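4.2 What the sorting cell left to people

The vendor's case for the Sitmont cell was that it would free staff from sorting. We doubt that this describes what happened. Over 4 weeks at the Cornard site we logged 443 stoppages, and 179 of them ended only when a worker reached in and set a part straight by hand. None of that time appears in the plant's own output reports.

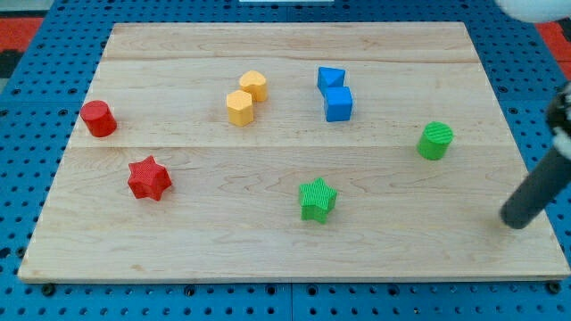
Tetum Working Group on Shop Floor Automation, Nieto Institute

Figure 3. Practice board with colored shape blocks and the arm at the right.

Workers trained on blocks like those in Figure 3, which sit well apart in places and touch in others. Touching parts were the common complaint on the line too — and the job of separating them had no name, no pay grade and no place on the shift plan. Two sorters' posts were cut in October all the same. Managers called the remaining work "light monitoring." The people doing it said they were more tired than before, and our logs give us little reason to doubt them.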